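Open afternoon at the Skimevbridge kitchen workshop

The bus from the station was 20 minutes late, so I missed the welcome and went straight through to the washing-up room, and I'm so glad I did! Lleucu Foulkes was already talking about drinking glasses and how to stack them, and she could have gone on all day as far as I was concerned. I've broken enough tumblers at home to want every tip going. Her favourites are the old pressed ones with ridges and patterns - easier to hold with soapy hands, she reckons.

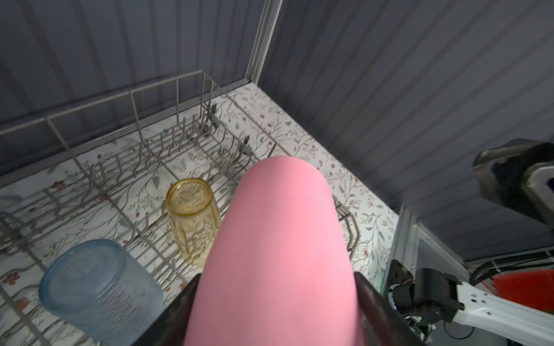
Rippled blue, fluted amber and a pink object over the wire rack.

I loved the colours together. Aled Gethin told us the shelves behind the shop hold 125 cups and glasses, nearly all picked up at jumble sales, and he seems to remember where each came from (the amber ones were a December bargain, apparently). We had a long and very cheerful argument about whether cups should drain upside down or at a slant. I'm an upside-down person. 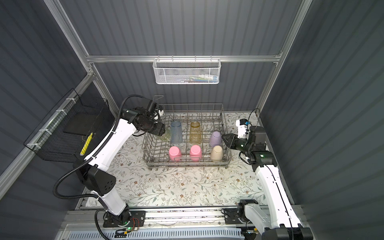
Seven cups upside down in the rack, on the flowery mat.

The mat has little leaves and brown flowers all over it and I'd have it on my own draining board tomorrow. Tea was 70p, with very good bara brith, and I got the last slice.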